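Ticket: right arm drops out halfway through the handover task
Opened by: Aušra Venckus, Brurnthorpe robotics club
Status: open, waiting on parts

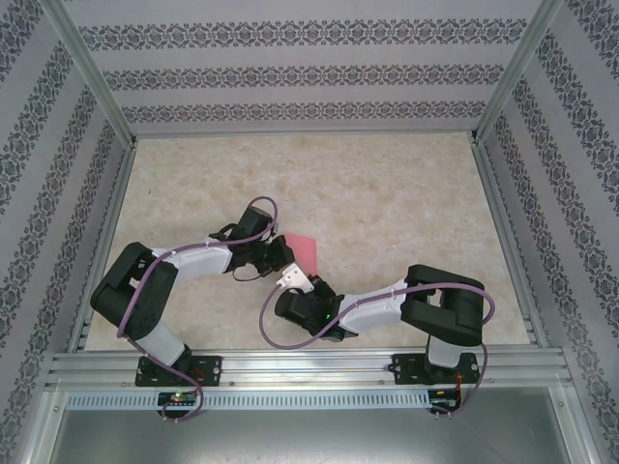 So this one has been bugging us since the last club night and I'd love some fresh eyes on it! We're practising the two-arm task for the Varmont student round in December, and every so often the right arm just goes limp in the middle of a run. The left one carries on as if nothing's happened (bless it).

What I've tried so far:

Swapped the USB leads over at the laptop end. No change, still the right arm.

Dropped the polling rate from 2000 to 500. It felt better for a bit, then it fell over on run 10, just when I'd started packing up.

Reflashed the wrist servo with the Bako tool. It took 2 goes as I'd left the old config open - my fault entirely.

Ran it with the gripper held still and only the shoulder moving. That was fine for ages, which makes me think it's the cable getting tugged when the wrist turns right over.

Update, 25 October 2026: wiggled the wrist connector by hand with everything powered up and got the same error in the log straight away, so I'm pretty happy it's the plug or the bit of cable next to it. I've asked Celtov for a spare lead. Until it comes, please don't run the full routine, and keep the wrist slow if you're just practising pick-ups.

If anyone's got a neat way of leaving more slack at the wrist without it snagging on the gripper, stick it on this ticket, I'm all ears!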